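Search this notebook
Search entries

6/13/26, folding bench, khaki batch

Second session on the bottoms. Shirts are done and written up on the previous pages, so these notes cover the khakis only. The lot is from Drastari, part of the 400 pieces in the Irel delivery, and the aim is still a fold that fits the tubs without the pile leaning.

Bench setup as before: white board on the wood table, tub at the left end of the board, garment near the middle. I tried the tub on the right in October and kept reaching across myself, so it stays left. Wipe the board before starting. The pale fabric picks up whatever the dark denim leaves behind.

Fold sequence for khakis:
Legs together, seat smoothed out.
Hem up to just under the waistband.
Fold in half again, waistband kept on the outside.
Square up the sides and press down.

The last step takes the longest. This cloth is soft and holds creases from the bag, and the bundle spreads when you let go of it. Pressing from both sides at once works better than patting the top.

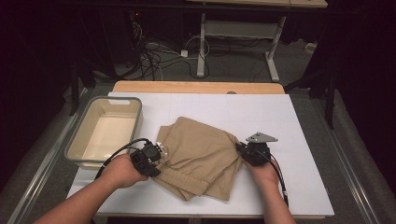 Fig. 1. Khakis folded on the board, waistband toward the front. Tub at left, empty.

Target size is 9 inches on the short side. Anything wider rubs the tub wall on the way in and the bottom layer rolls under. I checked with the steel rule on the first few and then went by eye, which was fine until after lunch, when they started creeping wider. Went back to the rule.

Waistband position matters more than I wrote last time. With the band at the front, the thick part of the bundle is where you can get hold of it, and you can find the size label without opening everything up. With the band at the back the stack slopes forward and the top piece slides. Stallico's packing sheet shows it at the back. I'm ignoring that for now and will raise it when we send the sheet back.
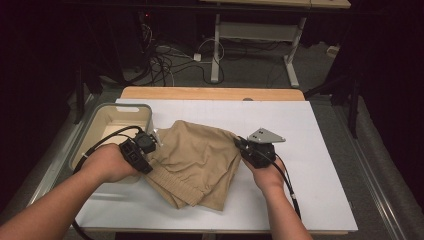 Re-dos: 3 pieces came apart on the way into the tub, all of them because I lifted by the top layer only. Lift from under the lowest fold and keep the other side pinched until it's down. Same problem with the fleece, if I remember right.

Running total for the project is now 2,252 folds, shirts included. The sheet in the Tesfamariam binder is one session behind, will update.

Still to do:
Try the fold in thirds on the longer inseams.
Find the second rule.
Ask about tubs with a deeper wall.

Filed under: Bench notes / Folding / Bottoms

3 comments

thirds worked for me on the long ones but the bundle gets tall, you lose a layer per tub

Second rule is in the drawer under the label printer.

Can we keep the waistband to the front on the twill ones too? Would like one rule for all of it.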